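Reporting period: October through December
Submitted Tue 7 January
Project: Hamthorpe Chores Study, work packages 2 and 4
Prime: Firkico. Test site: Prostby. Analysis: Rivadeneira.

## Summary

The study asks which household and shop-floor chores a machine can finish unattended, at a speed and failure rate a buyer would accept. At the end of this period the answer for our task list is: few of them. Rigid-object tasks in fixed locations are close. Tasks with cloth, thread, cord or film are well behind, and we do not expect the gap to close inside the current funding.

Work package 2 (rigid objects) is complete except for the repeat runs. Work package 4 (flexible materials) is three weeks late. The delay comes from the scoring rules, which had to be rewritten after the first batch.

## Work package 2: rigid objects

The Prostby site logged 1565 trials across shelf restocking, dish rack unloading and bin sorting. A trial counts as finished only if the end state passes inspection and no operator touched the controls or the work surface. Partial completions are recorded separately and are left out of the finish rate.

Shelf restocking meets the acceptance threshold for boxes and cans. It misses for bags, which slump after release and push neighboring items out of line. Dish rack unloading meets the threshold for plates and misses for glassware with stems. Bin sorting passes when the bins are bolted down. With free-standing bins the arm shifts them over a session, and the later placements drift until someone resets the bin positions.

Cycle time is still the weak point. Even the passing tasks run slower than a part-time worker on the same station, and the margin is widest at the start of a shift, when the calibration routine is included. Firkico has asked whether calibration should be counted. We have counted it. A buyer would pay for that time.

## Work package 4: flexible materials

The flexible set has four shop-floor tasks (cord tying, bag closing, label threading, hem tacking) and two household tasks (towel folding, button repair). Of these, 174 trials have been scored under the new rules. The earlier batch is being rescored from recordings and does not appear in the totals.

Most failures happen in one of two phases. In the first, the machine loses track of the free end of the line after regrasping. In the second, tension is applied before the loop is seated, and the loop closes in the wrong place. Grasping itself is a minor source of error. The common assumption at the proposal stage was that better fingers would solve most of this work package. The data so far do not support that.

Surgical instruments were reviewed as an upper reference for small-scale thread handling. Robotic surgical systems in routine use are directed by a trained operator, so their results say a good deal about what the hardware can do and very little about unattended operation. We use them in this report only to separate the two questions.
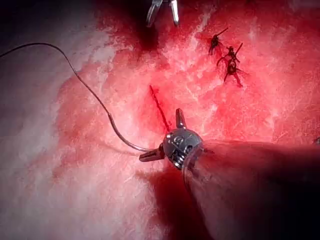

The mechanical side of the thread problem is therefore treated as solved for scoring purposes, at least at a cost no laundry or packing room would pay. What remains is deciding where the thread is, where it will go when pulled, and when to stop pulling. Rivadeneira has split the failure codes along those lines. Under the new codes, button repair fails mainly on locating the line and cord tying fails mainly on stopping.

Teleoperated runs on our own equipment point the same way. With an operator at the controls, the Prostby arms completed cord tying and bag closing at an acceptable rate using the stock grippers. The same arms under autonomous control did not reach the threshold on either task. Hem tacking failed in both modes, and we are considering dropping it.

Towel folding is the one flexible task with a usable result. It passes for a single towel size placed flat on the table. It fails from a pile, and the pile is the case that matters to the laundry partners.

## Deviations and risks

- Scoring rules for work package 4 changed in October. Results before and after the change must not be pooled.
- Gripper pads wear faster than planned on the cord tasks. They are now replaced every 400 cycles, and the supplies line will run over by a small amount.
- The household test kitchen was unavailable for part of the period. Dishwasher loading has moved to the next one.
- Button repair depends on one fabric type. A second fabric is on order with no confirmed delivery date.

## Next period

1. Finish the repeat runs for work package 2 and freeze the data.
2. Complete the rescoring of the early flexible batch.
3. Run towel folding from a pile with the revised perception stack.
4. Decide on hem tacking.

We request approval to move the unspent travel budget to gripper supplies and operator hours. No change to the total is requested. If hem tacking is dropped, its station will be used for bag closing, where more trials would narrow the confidence interval enough to report a rate.

## Open question for the funder

The call text asks for tasks performed "without assistance." We read this as excluding remote operators. Two of the shop-floor partners would accept a remote operator covering several stations, and under that reading both bag closing and cord tying would move up to near-term. Please confirm which reading applies before the interim review.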